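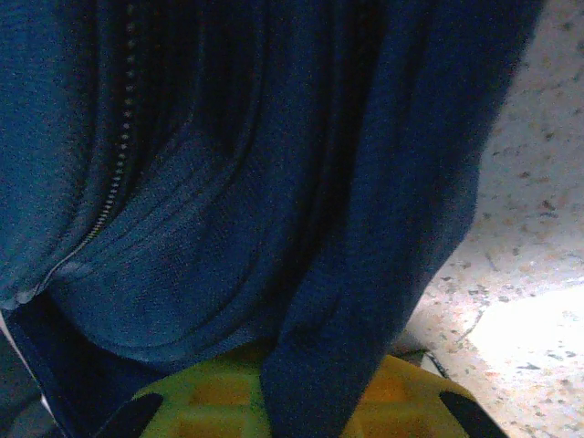
Zippers are where most folding jobs go wrong, so I'm starting this section of the Alline house guide with jackets and hoodies and leaving the easy stuff (tees, pillowcases) for later. If you've ever pulled a fleece out of the dryer and dumped it on the chair you know how it sits, all deep folds and bulges. Look at the way the zipper on the blue one runs nearly straight down and then swings off to the left along with the fabric. Fold it like that and you'll have a bumpy, lopsided bundle that slides off every shelf you own. Five minutes of setting up first and the whole thing goes flat!

Home | Laundry | Folding | Closet Setup | Contact

Last updated: December

Section 4. Folding zip-up jackets and hoodies

Before you start

You need a flat surface wider than the jacket with both sleeves out. I use the big table in the laundry room at Alline, but a bed works fine if the mattress is firm. The Holtinero folding board is nice to have - I used one for years - and you can do every step below without it. If you do have one, set it to the wide position and put it down before the jacket.

Check the pockets. Yes, even if you checked them before the wash. I once folded up a perfectly good lip balm and found it again in the spring, all over the lining.

Laying it out

1. Pick the jacket up by the shoulders and give it two good shakes. Hold it away from your face if it's fleece, as the fuzz does fly.

2. Lay it on its back with the zipper facing you. Don't worry about the sleeves yet, just let them land wherever they want.

3. Find the bottom of the zipper and connect it. Pull the slider up slowly with one hand while the other hand holds the hem down. Stop a couple of inches short of the collar.

Note: I leave that little gap on purpose. A zipper closed all the way to the top makes the collar stand up, and then the fold won't sit flat.

4. Take hold of the hem and the collar and pull gently in opposite directions until the zipper lies in a straight line. Then smooth the fabric outward from the zipper with your palms, toward the side seams. Go slow on knits and fleece.

Caution: Never yank on a stuck slider. Look for fabric caught in the teeth, back the slider down, and ease the cloth out sideways. I keep a stub of plain candle in the drawer and rub it on stiff metal teeth, but keep the wax off the fabric.

Folding

5. Fold the left side in, so the side seam comes to the zipper. Lay the sleeve straight down along the body. If it's a long sleeve that goes past the hem, fold the cuff back up.

6. Do the same on the right. The sleeves can overlap a little, that's fine.

7. If there's a hood, fold it down over the front and flatten it with your forearm. Tuck the drawstrings inside the hood or they'll tangle with whatever is next to them.

8. Bring the hem up to the middle, then fold once more to the collar. You should have a neat rectangle, more or less. Mine come out a bit fat on one side and I've made my peace with it.

Note: For thick fleece, stop after the first fold and lay it on the shelf long. A third layer just springs back open.

Putting it away

9. Stack with the folded edge facing out so you can grab one without wrecking the pile. I put no more than 4 in a stack, heaviest on the bottom.

10. In a Kamath drawer unit, file them upright instead (they look like books that way, I love it). The deep drawer is part 3159 and the shallow one is 1047. You want the deep one for jackets, so check the label before you order.

Caution: Don't force a full drawer shut. A zipper pull can catch on the lip and tear a thread loose.

If it still looks lumpy

Open it all the way up and go back to step 4. Nine times out of ten the zipper has wandered off its line, and everything you folded after that followed it. Also feel for a sleeve that's half inside out. I've missed plenty of those, especially on dark jackets at eleven at night.

For lint, pilling and fuzzy seams, go to Section 5. The Clurer brush goes over the fabric before you fold, so do that part first if you need it.

Back to top | Next section | Print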